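Cleaning a Plastic Bread Box and the Cloth Under It
Updated 19 Aug 2019

A bread box collects more crumbs than you would think, and the old ones go stale and then go mouldy. Ours gets a proper clean every 11 days or so in summer and less often from October. You need washing-up liquid, white vinegar, an old toothbrush and two dry tea towels.

1. Take the bread out and put it on a board. Throw away anything with spots on it.

2. Tip the crumbs out over the sink. If the lid rolls back, leave it fully open and tap the underside of the base.

3. Wipe the inside with warm soapy water, then with one part vinegar to three parts water. Do the inside of the lid as well. Don't use bleach - the smell stays and gets into the bread.

4. Use the toothbrush along the rim and where the lid meets the base. The Jilla box we had before this one had a groove there that held a surprising amount of flour.

5. Dry it with a tea towel and leave it open for 15 minutes before the bread goes back.

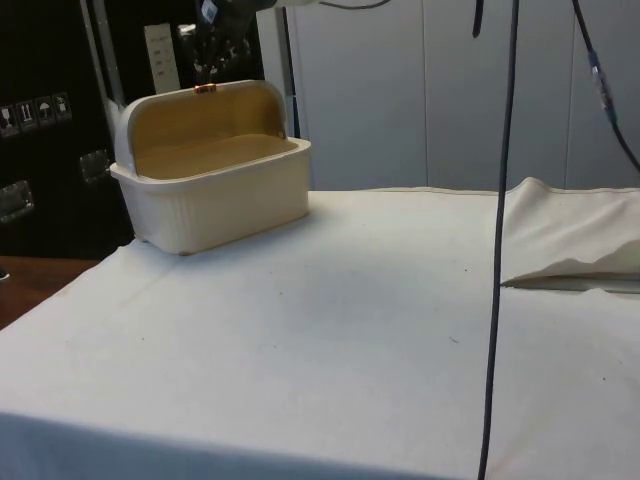
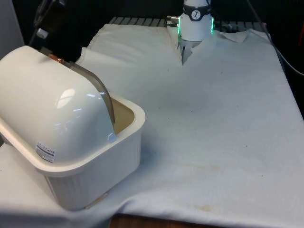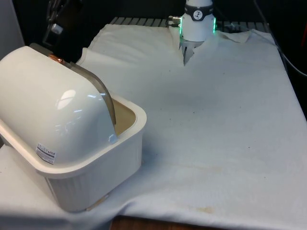 The cloth is a separate job and is best done on the same day. Lift it from the middle and carry it outside to shake, or half the crumbs end up on the floor. Look it over in good daylight before it goes in the machine. On a white one like this, dark specks usually brush off, but the faint brownish stain towards the front needs treating first. Rub in a little washing-up liquid, leave it for 15 minutes and rinse with cool water. Then wash at 40 degrees. If a mark is still there afterwards, keep the cloth out of the tumble dryer and treat it again - heat tends to set stains.

Put the cloth back only when the table underneath is dry. Vinegar should be kept off natural stone worktops, so do steps 3 and 4 in the sink if you have one of those.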